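4.3 Comparing two grippers in the simulator

Run this section before you believe any number on a gripper data sheet, including the one Homitz sends with theirs. The simulator is not proof either. It will tell you which gripper to try first on the real arm.

1. Open the Munden cell and load the two-crate layout. Check that the fixture blocks are set against both crates. Without them the crates can slide, and a bad gripper starts to look like a bad table.

2. Attach the parallel-jaw gripper and send the arm to the start pose, with the jaws open, pointing straight down and clear of both crates.

3. Set the random seed to 717. Use the same seed for every gripper you test.

4. Run 121 picks. Write down every miss, including the ones the software files under "recovered." Bình Phí counts those as failures and so should you.

5. Swap in the second gripper. Change nothing else – speed, start pose and crate positions all stay as they were.

6. Repeat step 4 and compare the two logs by cause of failure. The overall score hides too much.

Note: The default friction value is generous. Nhi Ung reran the test with it lowered and the gap between the grippers shrank to almost nothing. Try both settings before you order hardware.

Note: A full run takes around 18 minutes. The "fast" option skips contact checks, so don't use it here.

CAUTION: Simulated finger force has no connection to the force limit on your real controller. Set that limit by hand before the first live pick, and keep people out of reach of the arm.

If the second gripper wins by only a few picks, go to 4.4 and do the long run of 600 before deciding anything. 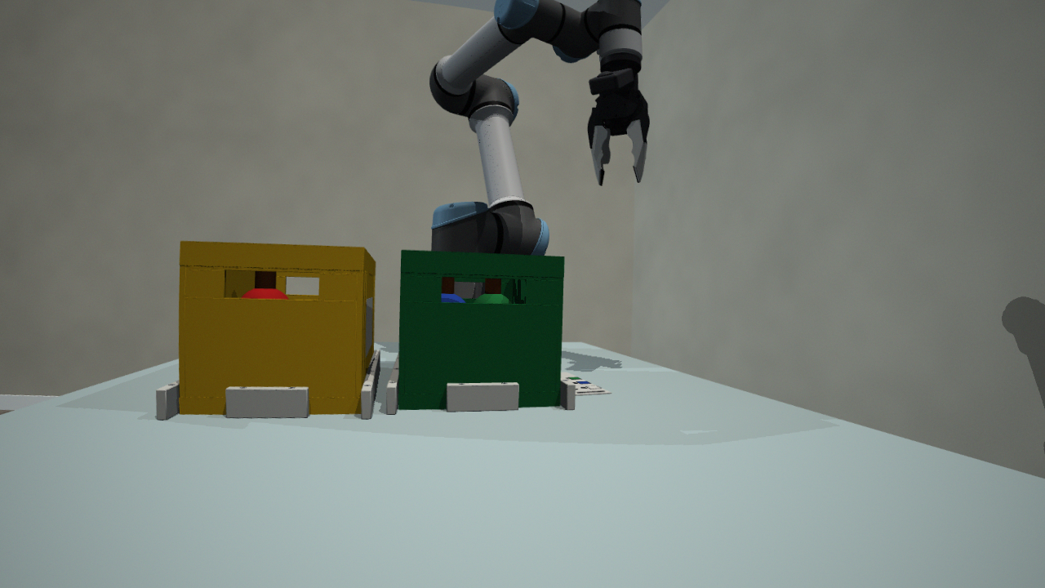 Figure 4-3. Start pose, parallel-jaw gripper open, yellow and green crates in their fixture blocks (simulated).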